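Notebook, March, morning

Cat enrichment videos, second batch. Carrying on from the feeder footage we shot out the back window at Wirndale.

Cut the bird clip down to 12 minutes. The long version lost both cats well before the end. Grekovska (the gray one) watches from the armchair and only gets up when something crosses the screen left to right. Uretti goes straight for the glass and has to be lifted off. Put the screen back a bit and taped the stand to the shelf.

Tried the same clip at 60 frames a second against the old export. Grekovska's ears went forward sooner on the 60. Uretti didn't care either way. Keeping 60 for everything from now on, file sizes be damned.

Sound: turned the chirping down by half. At full volume Uretti goes behind the screen to look for the bird and pulls the cable out. Did it 3 times before I gave up and ran the cable through the back of the shelf.

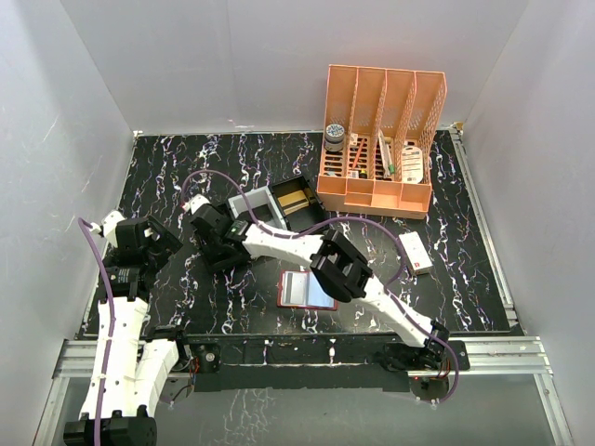
The string clip needs redoing. The string is too thin and it disappears against the beige rug. Use the thick red cord next time, or put the dark blanket down first. Also move it slower. I was dragging it at the speed I'd use with a cat in the room, and on screen that's just a blur. Stop and start works better than a steady pull. Let the end of it twitch for a while before it goes out of sight.

Fish clip from the Honkanen pond is usable, but there's glare on the water through most of the second half. Could crop. Would like to reshoot on a cloudy day if we're out there again.

Late afternoon: ran the bird clip again after their nap. Both watched the first 2 minutes, then Grekovska left to sit in the hall. Don't run it right before dinner, they only look at the kitchen door.

To do: red cord, lens cloth, label the cards properly. Old feeder footage is still on the blue drive, don't wipe it.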